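How to Pack a Kitchen for a Move

I have moved five times in eleven years, twice with small children, and the kitchen has been the slowest room every time. This is the method I settled on after the fourth move. It takes one person two evenings for an ordinary apartment kitchen. If you have a lot of glassware, plan on a third.

What you will need

Small and medium boxes
Packing paper (plain newsprint is fine)
Two rolls of 2-inch tape
A thick marker
Dish towels you already own
Zip bags for hardware and lids

Skip the large boxes. A large box full of plates can't be lifted safely, and the bottom will go before you reach the truck. My last kitchen took 15 boxes, and only two of those were medium. The rest were small.
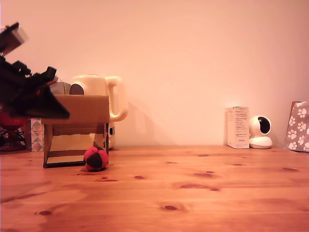

Start with the things you won't miss for a week. For most people that means holiday dishes, baking pans, the second set of mugs and whatever is on top of the cabinets. Pack those the first evening and leave the everyday things alone. You can work on the floor, but your back will notice. A wooden tabletop with an open cardboard box standing on it is a better height, and you can see what you're doing when you get down to the bottom layer. Put a folded towel under the box if you care about the finish. Tape the bottom seam twice, once along the seam and once across it.

Plates

Stand plates on edge, like records. They break far less often that way than in a flat stack. Wrap each one in a single sheet, then bundle them in fours with a second sheet. Put two inches of crumpled paper at the bottom of the box first, and push more down the sides until nothing shifts when you rock it.

Bowls can nest. Use one sheet between each and keep the stacks to five or fewer.

Glasses and stemware

Stuff the inside of each glass before you wrap the outside. Stand them rim down in one layer. If you have to make a second layer, put a flat piece of cardboard between the two. Luana Frota, my neighbor at the old place, packs her wine glasses inside clean socks. I tried it, and it works well for short stems – for tall ones I would still go with paper.

Knives

Lay each knife on a piece of cardboard, fold it over and tape it shut. Write KNIFE on both sides. Don't put loose knives in with the spoons.

Pots and pans

Nest them with a towel between each. Lids go on edge down one side of the box. Cast iron gets a box to itself, or shares one with something light like plastic containers.

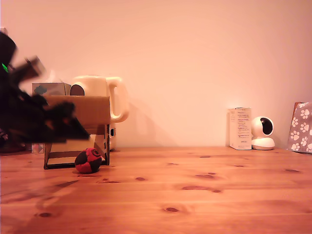 6 min read

Food

Begin eating down the freezer three weeks ahead. Anything open and liquid should be used up or given away, including oil, vinegar and soy sauce. I once moved a half bottle of sesame oil wrapped in two bags and had to throw out a whole box of tea. Spices are fine if the lids are taped. Flour and sugar go in zip bags, then upright in a small box.

Check the dates while you have everything out. I found a can of chestnuts that had made three moves with me.

Small appliances

Empty the crumb tray and the water tank the night before and let them dry with the covers off. Wrap the cord, tape it to itself and never to the appliance, since packing tape pulls the finish off. If a blender or mixer has removable parts, bag them and put the bag inside the bowl.

Labels

Write on two sides and the top. "Kitchen" is not enough. I write the room, what is in the box and the cabinet it's going to, for example: Kitchen, bowls, left of stove. Number the boxes as well and keep a list on your phone. It takes a few minutes, and you'll know right away if one is still on the truck.

The first-night box

Pack this one last and carry it in your own car:

One pan and one pot
A plate, bowl, mug and fork for each person
A sharp knife, wrapped
Coffee or tea, and whatever you make it with
Dish soap, a sponge and a towel
Paper towels and a few trash bags
Scissors or a box cutter
Can opener

Unpacking

Wipe out the cabinets before anything goes in them. Do the sink area first, then the stove, then the table things. Leave one drawer empty for a couple of weeks. You will find out what belongs in it.

Flatten the boxes as you go and tie them in bundles. Small ones in good shape are easy to give away. Mine went to Pieter Zulu down the hall, who was moving in August and took every one of them, along with the leftover paper.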